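Verorley Recalls Its Own Washers, Politely

2 min read

Search news Search

Ernik, the industrial fastener distributor, has asked its customers to go through their shelves and pull out any Verorley spring washers in the M12 size bought since last November. The washers are not dangerous, the company says. They are just not very springy.

A spring washer has one job. It sits under a bolt head, gets squashed, and spends the rest of its life pushing back. The ones in question get squashed and then stay that way, like a guest on a good couch. Verorley, which makes them at its plant in Siltumton, traces the fault to a batch of steel that went through heat treatment at the wrong setting.

Complaints began with Laurier Turcotte, who runs a conveyor repair shop in Lévesque and goes through a box of 200 in a slow month. He noticed that bolts he had tightened in the morning could be turned by hand after lunch.

"I blamed my wrench first," Turcotte said. "Then I blamed my nephew. I've apologized to one of them."

Ernik's quality manager, Audrey-Anne Lemieux, had 13 washers from his box put in a press, flattened, and released. A good one should return to nearly its full height. Of the 13, she said, 6 made what she described as an effort.
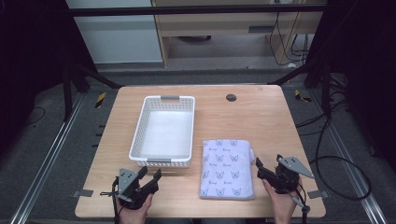
What to check

The affected washers are zinc plated and were sold in boxes of 200. The lot number is on the end label and starts with VS. Washers in stainless steel are fine, and so are all the other sizes, although Ernik's counter staff report that this has not stopped people from bringing those in too.

Almost 2000 boxes went out before shipments stopped. Customers can return full or opened boxes for credit, and Ernik will take loose washers by weight. Anyone who has already installed them is advised to replace the washer and retighten the bolt at the next scheduled stop, or sooner on anything that shakes.

Raghavendra Amin, sales director at Verorley, said the furnace has been fixed and a second hardness test added before plating. He would not call the matter a recall, preferring "a voluntary exchange of product." The form customers have to fill out is titled Recall Form.

Replacement stock is expected at Ernik's main counter within two weeks. Kendra Gauthier, who handles returns there, asks that people please write the lot number on the form – the whole number – and not "the bad ones."

Last updated 08/08/2023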